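Ama Ansah @ama_ansah · April 14, 2018
Notes on collecting pick-and-place demonstrations by hand, for those who asked after the Plusden write-up. Short thread.

1/ We do it two ways. Remote control: operator at a desk, arm in another room, video link between. Hand-held: the operator carries the gripper and does the job directly. Same log format for both.

2/ Remote control gives you joint angles for free. It also gives you lag, and people who are lagged move in small stabs. Kekeli Gbeho plotted wrist speed for the same task done both ways. The remote trace looks like a staircase.

3/ Hand-held gives you smooth motion and no joint angles. You recover the pose afterwards from the video. If the tracking drops out halfway through a reach, bin the take. Do not interpolate across it. We tried.

4/ Current task: round produce into a box. Any order, one piece per grasp, release inside the walls. Target is 449 clean takes. We have 200.

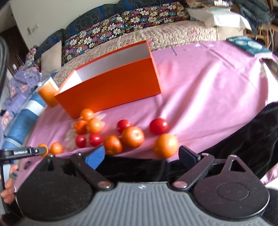 Tomatoes and other round fruit on a pink sheet, box on its side behind them. Hand-held gripper, jaws open.

5/ Soft surfaces are worth the trouble. On a hard worktop a tomato rolls when the finger touches it early. On bedding it sinks a little and the sheet drags along with the fingertip. The policy needs both, so log the surface in the take header.

6/ Box orientation goes in the header too. Upright and on its side are separate conditions. A policy trained on upright boxes only will come in from the top every time and hit the wall.

7/ Fruit that touches its neighbour is the hard case. Operators nudge the pair apart first without noticing they do it. Leave the nudge in. Edem Alhassan trimmed it from one batch as wasted motion and the resulting policy closed on two at once.

8/ Grip: close until the fruit stops moving, then stop. New operators squeeze. Dela Bawa has them practise on ripe tomatoes, which is messy and effective.

9/ Two operators per layout, then rearrange. With one operator you mostly learn which side that person likes to start from.

10/ Open question: how much head start to leave before the first reach. I keep 2 seconds. Baoshan Zhong cuts to the first movement. Will post the comparison when the Ilcombe runs are in.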